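The Slow Return of the Handmade Card

Margit Takács keeps her paper in a decommissioned library map cabinet, the kind with wide shallow drawers that stick in humid weather, and she'll apologise for the state of it before she has even offered you a cup of tea. There is no need. The drawers are beautifully kept, each one a single family of colour, running from the chalky whites at the top down through butter and apricot and rust to a bottom drawer she calls the cellar, where the inky blues and near-blacks live. She bought the cabinet when the library at Dorton was refitted, and it took four people and a borrowed horse float to get it home.

I had come to talk about cards. Birthday cards, sympathy cards, cards for new babies and retiring postmasters, all of them cut and stamped and stitched by hand at a long table in what used to be a sleepout. Margit has been at it for 34 years, which means she has lived through rubber stamps mounted on wooden blocks, the great embossing powder craze, decorative-edge scissors (she still has hers, and she still likes the deckle) and that long stretch when everything had to have a brad through it. She remembers all of these fondly and without the slightest embarrassment.

"People say a style has gone out, but paper doesn't know that," she told me. "If you fold it well and you've thought about the person, it'll be a good card."

Her own work these days is quieter than it once was. She favours two colours and a scrap of pattern, with plenty of bare card left showing. The one on the table when I arrived was for a neighbour's eightieth: a soft grey base, a panel of cream with a pear stamped slightly off centre, and a line of running stitch in mustard thread along the fold. She had already made it once and decided the pear was too green. The second pear was better, I have to say, although I'd have been delighted to receive either of them.

What has changed, and changed quite a lot, is who she makes cards with. For years it was Margit and her radio. Then in August she was talked into running an evening at the hall in Barbieri, expecting perhaps a handful of old friends, and 11 people turned up with their own scissors. Several were in their twenties. One had never sent a card through the post in her life and wanted to know, quite seriously, where on the envelope the stamp should go. 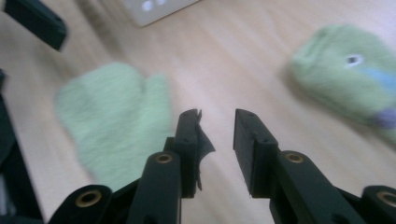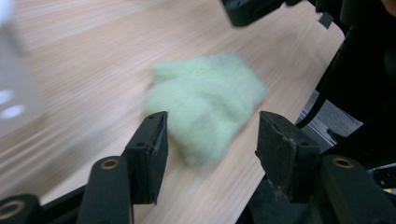
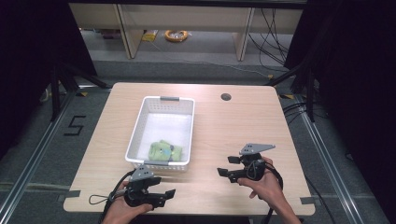

From top: a pale wood-grain floor; a soft green cloth; a white basket on the table.

The evenings have been going ever since, and they have a shape now. Everyone starts with the same small bundle of materials, made up by Margit beforehand and tied with string: two sheets of card, three bits of patterned paper, a length of ribbon or thread, and something odd from her hoard, such as a page from an old railway timetable or a square of dress pattern tissue. You may swap with your neighbour but you may not go to the drawers. It sounds strict, and there is a certain amount of good-natured grumbling, but I tried it myself and found it a tremendous relief. I am the sort of crafter who can lose a whole afternoon choosing between creams. With only five things in front of me I'd finished a perfectly presentable thank-you card before the kettle boiled a second time.

It was at one of these evenings that Vasilis Nedeljković first came along. He is a bookbinder by training and runs a little press called Zukik out of a shed behind his house, where he prints patterned papers in small runs from blocks he carves himself. He'd brought a folder of offcuts, thinking they might be useful to somebody, and they were gone in minutes. There was a pattern of gum blossom in faded coral and another of tiny fishing floats, and a rather wild one in olive and pink that I am still sorry I didn't get to first.

He has since printed a set especially for card makers, which he calls Stindum after a street his grandmother used to talk about. The patterns are small in scale, because a big showy repeat is wasted on a panel the size of your palm, and the paper is a little heavier than ordinary gift wrap, so it takes glue without cockling. A pack of 40 sheets covers the full range, with every colour appearing in both a busy pattern and a calm one. I've been using mine since the start of spring and I'm rationing the coral already.

If you have never worked with block-printed paper, there are a couple of things Vasilis would like you to know. The ink sits on the surface, so give it a gentle once-over with a soft dry cloth before you glue anything on top. Score your folds from the back with a bone folder or the handle of a teaspoon. And don't fret about matching the pattern across a join - the blocks are cut by hand and the repeats wander a bit, so they were never going to line up perfectly anyway.

Margit's advice is mostly about glue. She uses very little of it. A thin line of PVA around the edge of a panel, kept well in from the corners, then a heavy book on top while you get on with the envelope. She can't abide a card that crackles when you open it. For thread and ribbon she skips glue altogether and takes everything through to the back, where a second panel hides the knots and leaves you a nice clean place to write.

On the writing itself she is gentler than I expected. A good many people, she finds, will spend two hours on the front of a card and then freeze at the inside. She keeps a scrap of paper by her and drafts the message in pencil, just a sentence or two, something the person would recognise as meant for them. For the neighbour with the pear she'd written a line about a tree they had both been raiding for years, over the fence of a house that neither of them owned.

I went home with the grey offcuts in my bag, along with a twist of mustard thread and strict instructions to post something before the week was out. My sister got it. She rang to tell me the stitching was crooked and that she'd put it on the mantelpiece, next to the clock.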